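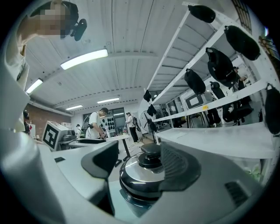 # The Vulwood Soup

Veikko Laitinen had been told the soup would cure his knee. His sister-in-law told him first, then the man at the hardware store, then a woman on the Irkport ferry who had never met him and had no way of knowing he had a knee.

"It's the water," she said. "Up at Vulwood the water's different."

"Different from what?"

She looked at him as if he'd asked what the sky was for.

He went up in November, mostly so people would stop asking whether he had. The bus let him off at the Grornholm turn and he walked the last stretch on the bad leg, past a sign that gave the age of the spring as 300 years. He wondered who had been there to write down the start of it.

The dining room was full. A girl in an apron took his coat and then his money — 27 for a bowl, bread extra — and put him across from a retired dentist named Rissanen, who was on his fourth visit.

"Back trouble," said Rissanen. "I could hardly stand."

"And now?"

"Much better. I come every fall."

"Why do you come if it's better?"

Rissanen tore his bread in half and thought it over. "To keep it better," he said.

There was a framed letter by the window in which a doctor, signature unreadable, said that 2,898 people had been helped. Veikko read it twice. It didn't say helped with what, or how many had come and gone home the same.

The soup arrived. Barley, carrot, a little smoked pork. He had come ready to dislike it and found he couldn't, so he was annoyed at that instead. His mother had made something close to it, with more pepper, and she had limped from the age of forty until she died.

"You feel that?" Rissanen said. "The warmth, going down?"

"It's hot soup."

"Give it an hour."

He gave it an hour. He had to, the bus wasn't due until four. He sat on the bench outside with his leg stretched out and pressed his thumb into the side of the knee where it usually hurt. It hurt. He pressed a bit lower and it hurt less, but he had never pressed there before and had nothing to compare it to.

On the ferry home the same woman was sitting by the heater. She waved him over.

"Well?"

"The soup was good," said Veikko.

"I told you," she said, and turned to the couple behind her. "He could hardly walk this morning."

He opened his mouth to correct her. The couple were looking at his leg, and the husband had a cane across his lap. When the boat docked Veikko waited until they had gone down the ramp, and then he took the stairs one at a time, holding the rail.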